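## 4. What Changed for the Kitchen Staff

I should say up front that I came to this study from the people side (my background is in shift work), so this section is mostly about the crew at Dedska, the catering kitchen in Trirkville that agreed to let us hang around from March on. My co-author Lilla Borbély handled the simulation work, and she'll kill me if I get the arm stuff wrong, so I'll keep it short.

Before anything got installed, every clearing and sorting task was rehearsed in simulation. The crew got to watch those runs on a screen in the break room, and they had opinions! Produce was the big one. Prep cooks handle lettuce all day long and they know how easily the outer leaves bruise, so they wanted to see how the gripper came in, how far apart the fingers were, and how close they got before closing.
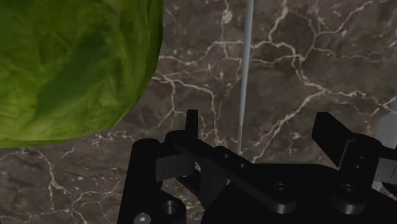 We interviewed 18 people, and 83 percent of them told us the break room screen changed how they felt about the project. I didn't see that coming, since we'd set it up as a side thing. One prep cook told me she'd pictured the arm taking her whole station, and what she got was more like a very slow coworker who needs things put back in the same spot. That last bit came up over and over. People started tidying for the arm. They moved their own tools to suit it, and a few of them were pretty annoyed about it (fair enough, it's their counter).

The shift lead's job changed the most. She used to assign people to stations, and now she also decides which tables are worth handing over at all. A table with only produce on it was an easy call. Mixed tables, with food and serving things all together, got argued over at nearly every handover, and we ended up building simulated ones just so the crew could point at what worried them (Figure 1). 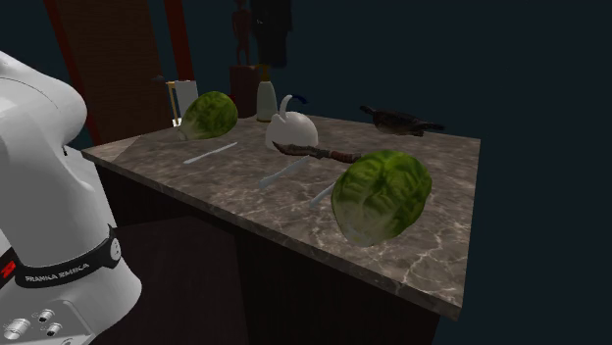 **Figure 1.** Simulated mixed table with the Franka Emika arm beside it. Two heads of lettuce share the marble top with a teapot and thin white utensils, one of them partly under the lettuce near the front.

So did anyone lose hours over this? Paid hours stayed the same for all 18 people through the four months we followed them, but the mix of work shifted, with less clearing and more checking, and the checking was what people found tiring.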